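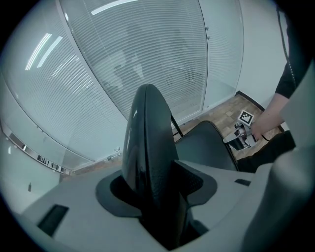

Work and Automation, Unit 6: When the job becomes showing the job

Welcome back, everyone, and thank you for the very full response sheets. I read all of them over the weekend with a pot of tea, and I've tried to work your questions into these notes wherever they fit, so if a paragraph seems to wander off, it is probably wandering toward one of you.

Last time we talked about machines that arrive at a workplace finished, in a crate, with a manual. This unit is about the other kind, the ones that have to be taught on site, and about the people who do the teaching. Our case is Gundivia, a mid-sized packing firm whose Arar line is slowly being handed over to robot arms. Before an arm can fold a carton, somebody has to fold a great many cartons with a handheld gripper, so that the motion of the hand can be recorded along with what the cameras see. At Gundivia they call this "demonstrating," and by December it had become a regular assignment with its own line on the shift plan.

Please keep the numbers in mind for the discussion. The Arar team recorded 1056 demonstrations for one carton size. Of those, 357 were thrown out, mostly for pauses, fumbles or a hand that changed its mind halfway. Now think about that from the packer's side! On the old line a fumble cost you a second and you forgot it. In demonstration work the fumble is saved, looked at by somebody in another office and marked as unusable, and at first no one at Gundivia thought to tell the packers which ones had been marked or why. I would like you to read the Dehghan chapter with that in mind, especially the part on feedback and dignity (it's long, I know, but the middle section is the one that matters).

A few things change for people in this sort of arrangement. The first is posture and pace. A good deal of the work is done sitting down, with equipment held out in front of the body, and several packers who had been on their feet for years told the interviewers they missed walking. Their shoulders got tired in new places. The second is pay. Packers were paid partly by output, and there was no output in the old sense, so for two months the demonstrators earned less than the colleagues they had left on the line. That was put right after a rather tense Tuesday meeting, and the minutes are in your reader. The third is harder to put a name to, and I'd call it ownership of a knack. If you are the person who has always known how to turn the box with your thumb, and the thumb is now in the recordings, what exactly have you given, and were you asked? 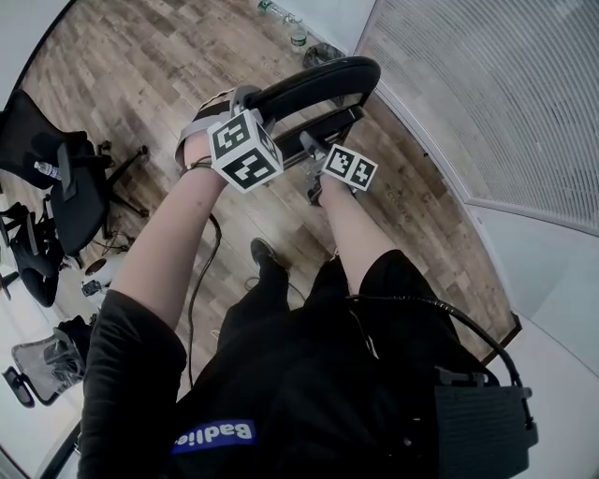
Ardalan Abbasi wrote back after reading a draft of these notes that I make it all sound sadder than it was. He liked demonstrating, he said, because for the first time in years people wanted to know how he did things, and his wrists got a rest from the tape gun. What bothered him was the waiting between recordings, and not knowing whether there would be a place for him once the recordings were done. I've left my paragraph as it was and put his answer beside it, and I hope you'll argue with both of us.

For next time, please read the Guver agreement, sections 2 and 6. Section 2 deals with consent to recording and section 6 with retraining, and you'll notice the second is a good deal vaguer than the first. Then write a page on one task you do well with your hands, at work or at home, and how you would feel about teaching it to a machine. Cooking is fine. So is braiding hair, or getting a stroller onto a bus.

Saeed Esfahani will be leading the discussion groups while I'm away, so hand your pages to him at the start of class.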